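Coltonano Reuse Workshop
Progress report to the Jomer Fund
Tuesday, September 15, 2020

Summary
The grant pays for the repair and reuse of donated desktop computers. We took in 64 machines this period and have finished 50 of them. The rest are waiting on parts or have been set aside for stripping. Spending is within budget.

Intake and sorting
Donations were slow after February and picked up again over the summer. The largest batch came from the Chevalier office when it closed its second floor. Most of those machines were complete apart from hard drives, which the office kept. Sorting is now done on the day of delivery and the backlog in the hallway is gone.

Bench work
Each board is taken out of its case, brushed clean and checked for swollen capacitors before any power goes to it. Memory is tested one module at a time. The older boards take longer, and we still get requests for them from people running expansion cards that will not fit anything newer. A board with cream-colored PCI slots, a green memory module seated near them, is typical of what we keep for those requests.
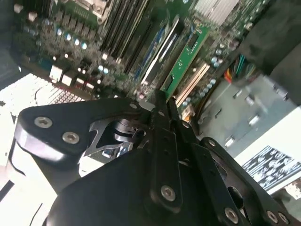
Costs
Thermal paste, brushes and anti-static bags came to less than planned. Replacement power supplies from Jornier went up in price, and we moved money from the shipping line to cover them.

Next period
Finish the remaining machines. Buy 2 more anti-static mats and 3 power supply testers. Write up the memory test procedure so new bench staff can follow it without help.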